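Clidorham Student Robotics Board > Build Logs > Two-arm block task, patterned walls or plain?

slotnut_88
Our club is entering the Sullbridge bench challenge in November with a two-arm cell. Task is pick and place of small toy blocks, mixed shapes, either arm allowed. Current policy drops pieces mostly at handover. We recovered the enclosure last week: terrazzo-pattern paper on the walls, marble-look sheet on the floor. Half the team thinks this was a mistake. Opinions?

kerf_and_burr
Mistake. The black chips in that kind of paper are the same color as your fingers. Go matte gray until the grasp is reliable, then add texture.

slotnut_88
Sullbridge doesn't publish the background in advance. Last year's teams trained on plain walls and lost most of their points on day one.

pm_ostrava
Agree with slotnut. We ran the Lakatos course project on plain gray and the detector was useless once it left the lab. How many episodes do you have?

slotnut_88
2000 on plain walls, 16 on the new paper. I know.

kerf_and_burr
Then you can't conclude anything about the paper yet. Collect first.

pm_ostrava
Separate question – how are you handling calibration between the arms? Handover failures sound like a base transform problem to me, and no amount of wallpaper fixes that.

slotnut_88
Both bases bolt to the same extrusion frame. We touch off each arm on a printed target and solve for the offset. Error was 3 mm after the last rebuild, 4 mm before it.

pm_ostrava
That is large for small blocks. Check the base bracket screws before you re-solve. Ours backed out under repeated fast moves and the numbers drifted during a session.

relutik_fan
We use the Relutik calibration script, which takes more poses. Worth the extra time. Also, do you randomize distractors? Blocks alone is too easy.

slotnut_88
Yes. We put a rhinestone microphone on a desk stand in the back right corner. It throws highlights all over the depth data.

kerf_and_burr
I would drop the microphone too. You are changing walls, floor and distractors at once and will not know which one hurt you.

slotnut_88
Fair. I'll hold the layout fixed for the next batch and vary only the block positions. Cylinders stay in, upright and on their side. Cables still need tidying, the loop at the right gripper especially.
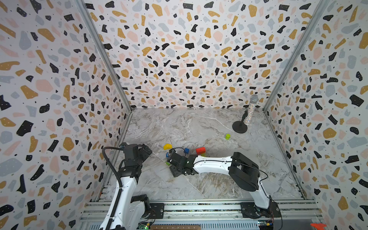
Bracket screws get checked tonight, then I re-run the touch-off and post the new offset.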